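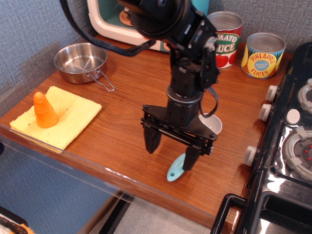 Puesto de teleoperación, cocina de juguete. Revisión previa a la sesión.

Lista de revisión del puesto Mikow, con comentarios
Fecha: viernes, 13 de febrero de 2026
Revisa: Periklis Moschos
Sesión prevista: 15 demostraciones por control remoto, tarea «zanahoria a la olla»

¡Buenas a todos! Ya sabéis que me enrollo con los comentarios, pero prefiero dejarlo escrito aquí y no contárselo a cada uno por el pasillo.

1. Parada de emergencia: OK
Pulsada y rearmada 3 veces. El botón va un poco duro, pero corta a la primera.

2. Cables del brazo: OK, con aviso
Hay un bucle que cuelga por el lado derecho, echadle un ojo cuando giréis la muñeca. Lo moví por todo el recorrido y no se engancha en los fogones, aunque a mí me gustaría verlo más recogido. Pedida una brida más larga a Kyriakidis.

3. Tornillos de la muñeca y de los dedos: OK
Reapretados los dos de siempre (¡sí, otra vez!). Si notáis holgura al cerrar la pinza, parad y avisadme.

4. Mando del operador: PENDIENTE
El gatillo tarda en volver cuando lo sueltas despacio. Se puede trabajar, pero con objetos finos se nota un montón: crees que has abierto y la pinza sigue apretando. Lo apunto para Grullon, que es quien tiene los repuestos.

5. Límite de altura sobre la mesa: OK
Lo he dejado 5 mm más alto que en septiembre. Los dedos llegan de sobra a los utensilios y así no arañamos la madera. 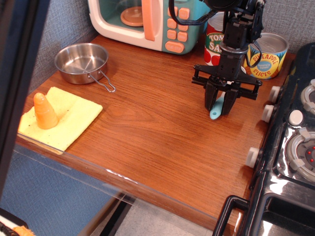 Con la espátula, eso sí, id con calma. Es plástico fino y, si la cogéis muy abajo, el dedo acaba rozando la mesa antes que ella. Yo cierro a media fuerza, subo un poquito, miro que no gire y entonces ya me muevo. Las demostraciones con tirones luego las aprende el modelo con tirones y todo, ¡y no veáis lo que cuesta quitárselos!

6. Objetos en su sitio: OK
La zanahoria de pie sobre la bayeta amarilla, la olla detrás y las latas de tomate y piña al fondo. Entre toma y toma se recoloca solo con el brazo en pausa. Nada de meter la mano «un segundito», por favor.

7. Panel acrílico delantero: OK
Firme. Le he pasado un paño porque tenía huellas.

8. Grabación y espacio en disco: OK
Quedan 143 GB libres en Grodurano, suficiente para hoy. Borrad las tomas fallidas al terminar, no la semana que viene.

Resultado: puesto apto, con el punto 4 abierto. Vuelvo a mirar el gatillo cuando llegue la pieza.

P. Moschos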